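I picked up The Lamplighter of Rekville in February because a friend wouldn't stop talking about it, and I finished it in 2 sittings. The second one ended well after midnight. I regret nothing!

Ilgın Baysal writes the kind of historical romance where people have jobs, and the jobs take up their day. Trarnus lights the lamps along the harbor road. Widow Rondonuwu runs the boarding house at the top of it and hasn't spoken to him since he failed to show up for her sister's wedding, which was supposed to be his wedding too. So yes, it's a jilted-sister plot, and I know some readers won't touch those. Give it 20 pages. The sister has long since married someone else and is by far the funniest person in the book, and her letters home are worth the cover price (the one about the goat, oh my).

What I loved most is how slow it is. They don't so much as hold hands for nearly 100 pages, and when it comes it's because her glove is stuck in a gate. I read that bit twice. Baysal has a real gift for small business like that, the buttons and kettles and wet coats, and she lets both leads be a little bit wrong about what happened. When the truth about the wedding comes out it isn't a huge twist, but it made sense of three or four odd moments from earlier and I went back to find them.

A few grumbles. The cousin who turns up with a claim on the boarding house is a cardboard villain, and he gets far too many speeches. There's also a storm chapter that goes on and on while everybody shouts about rope. And the Zikance paperback has very tight inner margins, so I ended up cracking the spine, which I hate doing.

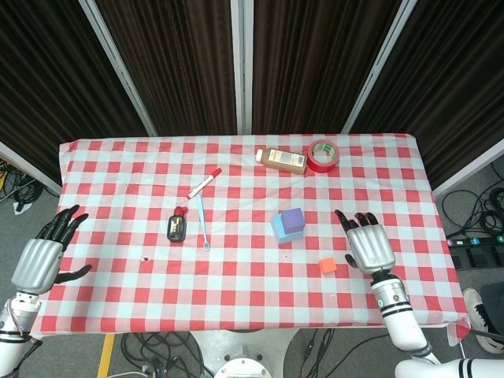 The supper chapter is the one I keep pressing on people. He's been asked to fix the stove, she feels she has to feed him, and they sit there being terribly polite over the soup while every single thing they want to say goes unsaid. I could picture that table so clearly, with a red-and-white checkered cloth and two hands keeping well apart on it. When he finally asks whether she kept the ring box, she gets up and washes a clean plate. Perfect.

Heat level is mild, with the door closed, and there's one death in the past that's talked about but never shown. There's supposed to be a second book about the sister, and I'll be first in line for it. Four and a half stars from me, and the missing half is all the cousin's fault.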